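Student project report: writing and staging a wartime radio thriller
Posted in January by a second-year student, Drama and Creative Writing

For my project I wrote a one-act thriller called The Keritz Signal, and then (rather rashly!) decided to stage it as well. It's set in the last winter of a war, in a made-up port called Keritz, where a wireless operator is told to send one false message and can't work out which side has asked her to do it.

I'd read loads of spy novels before starting, so my first draft was stuffed with everything I liked: a double agent, a stolen codebook, a submarine called the Nilus, a traitor in the attic. It came to 123 pages. My tutor group read it aloud and we gave up before the interval, which stung a bit, but they were right. By the end I'd lost the attic, the traitor and nearly all of the submarine, and what was left was four characters in one sitting room waiting for the set to crackle.
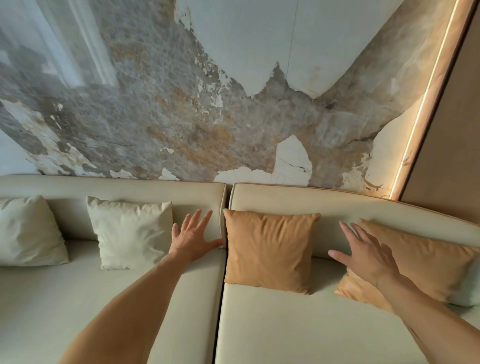 Once everything happened in that one room, the dialogue got much easier. People who can't leave start picking at each other, and I found I could hide the plot inside rows about coal and who'd had the last of the sugar. I wrote the Henao scene (Henao is the officer who brings the order) eight times. In the early versions he explained himself far too much. In the one we used he hardly says anything, he just asks for tea and puts the envelope down.

The staging was a different sort of headache. We had up to 20 minutes for the whole piece, and I'd planned three blackouts, all of which ate time. I swapped them for the sound of the wireless going dead and coming back, and it worked so much better that I wish I'd thought of it in October.

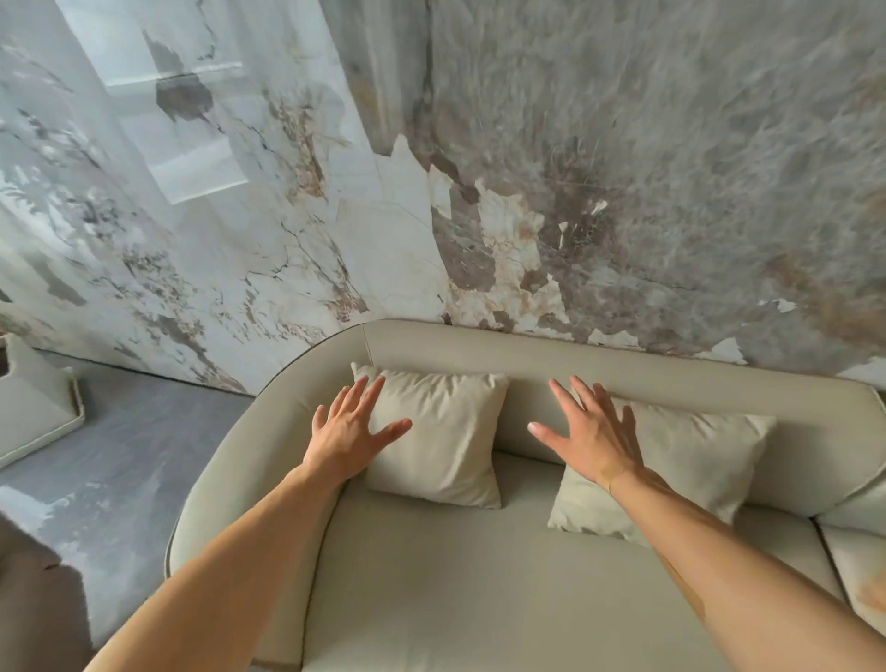

Hands at the two cream pillows on the sofa.

My biggest worry was the ending. I wanted the audience to go home not knowing whether the message had been sent, and half my readers hated that. I kept it, but I added a short burst of Morse under the final line, so anyone who's really listening gets a clue. It's only the first word though!

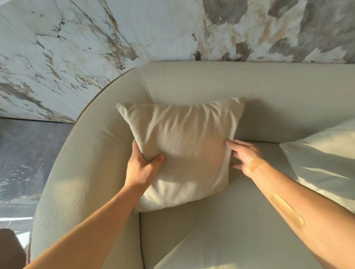
What I'd change

I'd start with the room next time and build the war around it. I'd also do my research earlier, as I had to rewrite a whole page when I realised I didn't know how long a wireless valve takes to warm up. And I'd give the sister, Lomix, more to do. She has the best lines in the first half and then mostly stands by the door.

Related projects
The Lighthouse Letters: adapting a diary for two voices
Writing villains who don't explain themselves
Sound cues on a tiny budget
From short story to radio play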